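Open day at Skellberg

I drove out to the Skellberg open day in December. It was my second time there. The first was two years ago, when they only let visitors look through the glass. This year the doors were open at 10 in the morning and you could walk up to most of the benches and ask questions.

Parking was in the gravel lot behind Cuadros, the tile place, and it was full by the time I got there. I left the car on the street and walked seven minutes. They gave me a sticker with my name on it and a map, and the map had the restrooms in the wrong place.

Downstairs was mostly conveyor equipment. Cliven had a sorting line running with small parcels, and a man at the end was putting them back at the start by hand. The sign said 525 parcels an hour. I stood there a while. It jammed once, on a padded envelope, and he cleared it with a ruler. Flilletti had the bench next door with suction cups for lifting sheet metal, which is closer to what I used to do for a living, so I spent too long there and took too many brochures.

The talk I had come for was upstairs at 1:30, given by Agnese Priedītis. There were 13 chairs and people stood along the wall. Her subject was teaching robots household chores from examples that people record with grippers they hold in their own hands. 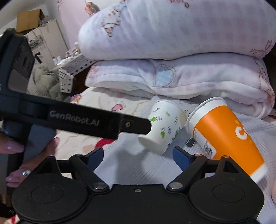
I had expected the talk to be about motors and control, and most of it was about ordinary objects and why they are hard. She spent a good ten minutes on cups. A paper cup standing up is easy enough, she said, but once it is on its side you have to decide whether to take it by the rim or the body, and if you squeeze too much it folds. Put two of them on a bedsheet, tipped over and close together like the white one and the orange one, and the fingers have to come in without pushing the neighbor away. A soft surface makes it harder again. I had never thought about any of that, and I pick up after grandchildren every weekend.

Someone asked how long until you can buy one that tidies a room. She said she would not give a date. Someone else asked about cost and got much the same answer.

I stayed for the coffee, which was weak, and left at 3. Upstairs closes earlier than downstairs, so if you go next year, do it first.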